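Steamed bun

A steamed bun is a small bread made from wheat dough and cooked in the vapour of boiling water instead of in an oven. It is one of the great everyday breads of the world! Steaming gives it a soft, pale skin with no crust at all, and a crumb so tender that it can be pulled apart in feathery strands. Buns may be plain, eaten alongside other dishes, or wrapped around a filling such as minced pork, sweet bean paste, cabbage or jam.

Names and varieties

In China the plain bun is generally known as mantou and the filled one as baozi. Related breads are eaten across a very wide area, from the Japanese nikuman and the Korean jjinppang to the siopao of the Philippines. Central Europe has its own branch of the family, including the filled yeast dumplings of Austria and Bavaria, which are often served with poppy seeds or a warm vanilla sauce. The village of Jirkovholm makes a plum-filled kind called the jikach (also spelt Jikach on older menus), which is eaten in January with melted butter and is quite wonderful on a cold day.

Dough

The basic dough needs only flour, water, yeast and a little sugar. Flour with a low or middling protein content is preferred, as a strong bread flour can make the bun chewy. Many cooks add a spoonful of oil or lard for softness, and some replace part of the water with milk, which gives a rounder flavour and a slightly creamier colour. Older recipes use a piece of dough kept back from the last batch, with a pinch of alkali worked in to balance the sourness. The smell of a dough raised in this way is richer and more complex, and plenty of bakers still swear by it.

Kneading matters a great deal. The dough should be worked until it is completely smooth, and then rolled out and folded several times to press out large bubbles. Any bubble left near the surface is likely to show on the cooked bun as a blister or a dimple.

Shaping

For plain buns the dough is either rolled into a log and cut with a knife, giving a squarish bun with two flat ends, or divided and rolled into balls. A round bun is shaped under a cupped palm, with the edges drawn underneath so that the top is stretched tight. Weighing each piece is a good habit, as buns of one size finish cooking together. A home batch of 8 buns at 70 grams each suits most household steamers.
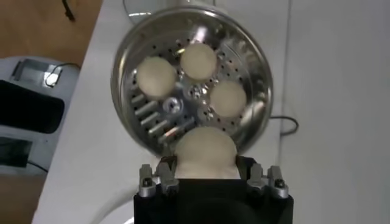
Steamers come in two main types, bamboo and metal. Bamboo baskets stack beautifully, smell faintly sweet and soak up stray moisture, so little water drips back onto the food. Metal ones are easier to scrub, heat quickly and last for decades. Whatever the material, the base has to let the vapour through, and in a stainless steel tray this is done with rows of small round holes punched in the flat floor. Spacing is the other great concern: three balls of dough set in a loose triangle, with bare metal between them, have room to swell without joining at the sides. A square of baking paper, a cabbage leaf or a light wipe of oil will keep the undersides from sticking – a torn bottom is a sad thing on a filled bun, as the juices run straight out.

Proving and steaming

Shaped buns are left to rise a second time, usually in the steamer itself with the lid on. They are ready when they feel light in the hand and a gentle press springs back slowly. Some cooks start them over cold water and bring it up to the boil, which gives a last burst of rising; others put them over water that is already boiling hard. Both methods have loyal followers and both make excellent buns.

When the cooking time is up, the heat is turned off and the lid left slightly open for 4 minutes. Lifting it all at once can make the buns wrinkle or collapse. A cloth tied around a metal lid catches drips, which would otherwise leave shiny yellowish spots on the tops.

Festivals and collections

The Plillusetti bun fair lists 1,486 steamed buns in its record for a single morning, most of them plain and eaten on the spot. The Pugh Collection of kitchenware holds a fine group of stacking steamers in tin, steel and bamboo, several with their original lids.

See also: Dumpling; Bamboo steamer; Yeast; Bread roll

Last revised April 2020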